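Ostivel > Living here > Questions and answers

Search questions
Type a word, e.g. parking, pets, visitors
Clear

Last updated: May

Moving to Ostivel: your questions answered

We get a lot of letters and calls from people thinking of moving in, and the same questions come up again and again, so we have gathered them on one page. The answers were put together by Rezaul Hettiarachchi, who looks after new arrivals, with a good deal of help from residents who went through the move themselves and remember exactly what they wished they had asked.

What sort of place is Ostivel?

Ostivel is a village of 53 homes for people aged 55 and over, built around a green with a pond at the lower end. There are bungalows with one or two bedrooms, and a three-storey building called Jivberg House with flats on every floor and a lift that goes all the way up. Everyone has their own front door and their own kitchen. It isn't a care home, and we don't have nurses on site, but there is plenty going on and you are never far from company if you want it!

Do I have to be retired?

Not at all. Quite a few residents still work, some of them full time, and one or two have started small businesses since they arrived. If you plan to work from home that's fine, as long as you don't have customers coming and going or deliveries blocking the lane. Talk to us first if you aren't sure.

My partner is younger than 55. Can we both move in?

Yes. Only one of you needs to be 55 or over. If the older partner dies or moves into care, the younger one can stay on for as long as they like.

Can I buy, or is it rent only?

Both. The bungalows are sold on a long lease and the flats in Jivberg House are mostly rented, though a few come up for sale from time to time. Rented flats have a yearly agreement that rolls on unless you tell us otherwise. We ask for two months' notice if you want to leave.

What does the service charge pay for?

The gardens, window cleaning on the outside, the lift, lighting on the paths, buildings insurance, the minibus and the running of the clubhouse. It doesn't cover your own gas, electricity, water, council tax or contents insurance. You will get a full breakdown before you sign anything, and we are happy to sit down and go through it line by line. Bring a friend or one of your children if that helps – plenty of people do.

Is there a waiting list?

For two-bedroom bungalows, yes, and it moves slowly. One-bedroom flats come up much more often. Joining the list costs nothing and you can say no to a home without losing your place. Please tell us if your phone number changes! We have had to pass over people we simply couldn't reach.

Can I bring my dog?

Please do. Each home may have up to two pets, and dogs are welcome everywhere except the clubhouse kitchen and the pool. They need to be on a lead around the pond, where the ducks nest. There is an enclosed field behind Jivberg House where they can run about, and first thing in the morning it's one of the most sociable spots in the village.

Can my grandchildren stay?

Of course. Overnight visitors of any age can stay in your home for up to three weeks at a stretch. If you haven't the space, there are two guest rooms above the clubhouse, each with a double bed and its own shower. School holidays fill up fast, so book early. Children can use the pool between 10 in the morning and noon, with an adult in the water with them.

What is there to do?

More than you could fit into a week, we think! The clubhouse is open from 8 in the morning until 10 at night. There is a choir, a walking group that goes out whatever the weather, table tennis, a painting class, bridge (friendly), bridge (less friendly), and a film night with proper curtains that open and close. The library has more than 1000 books, nearly all given by residents, and you can borrow as many as you can carry.

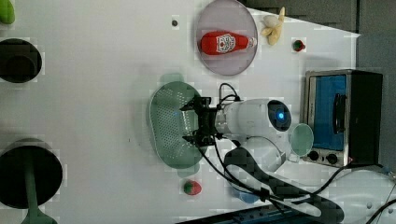

Most groups are run by the people who live here. If the thing you love isn't on the list, tell us, and we will find you a room and put a notice up. That is how the ukulele group began, and it now plays at the summer party every year and has had to turn away requests for encores (or so they tell us).

Do I have to join in?

No. Some residents come to everything and some we mostly see walking to the postbox. Both are perfectly good ways to live here. A neighbour will usually call on you in your first week to say hello, and you can ask us to skip that if you would sooner settle in quietly.

Is there anywhere to eat?

The Pasaribu Café is on the ground floor of the clubhouse and is open to residents and the public. It does breakfast, lunch and cake, with hot food served until 2. Rizal Majimbun runs it, and his noodle soup has won over people who swore they didn't like spice. Residents get a discount if they show their key fob. In the evenings the café is closed, but the room can be booked for birthdays and anniversaries.

Can I change my kitchen or bathroom?

Owners can change almost anything that isn't holding the building up. Send us a short note of what you want done and who is doing it, and we will normally reply within a week. Tenants can paint the walls any colour they like, and we will fit grab rails, a raised toilet seat or a lower shower tray without charge.

May I have a garden of my own?

Every bungalow has a small patio and a flower bed, which you may look after yourself or leave to the gardeners. Let them know which you prefer – they have been known to tidy away seedlings by mistake. There are also raised beds by the greenhouse, handed out each spring. Runner beans are much the most popular crop, and by late summer you will be given more of them than you can eat.

What about parking?

Each home has one space. Visitors park in the bays by the main gate, where there is also charging for electric cars. We can't take caravans or motorhomes, except for a night or two while you load up.

I don't drive. Will I be stuck?

Far from it. The number 6 bus stops outside the gate and goes to the railway station and the town centre. Our own minibus does a supermarket run twice a week and goes to the surgery every weekday morning. Put your name on the sheet in the clubhouse porch, or ring the office and we will add it for you.

What happens in an emergency?

Every home has a pull cord in the bedroom and bathroom, and you can have a pendant to wear as well. Both go through to a call centre at any time of day or night. The people there can talk to you, ring your family or send an ambulance. We test the cords once a month with you, so you will know what to expect when someone answers.

What if I need more help later on?

Many residents have carers visiting, and you are free to choose whichever firm you like. We keep a list of ones our residents have used. If you reach a point where home isn't working any more, we will help you and your family look at what comes next, and there is no rush and no pressure from us.

Can I try it before I decide?

Yes, and we really hope you will! We keep a furnished flat in Jivberg House for trial stays of up to six nights. You will have the use of the pool, the library and the minibus, and you can come along to any group that takes your fancy. Ring the office and ask for Rezaul, who will find you some dates and meet you at the gate with the key.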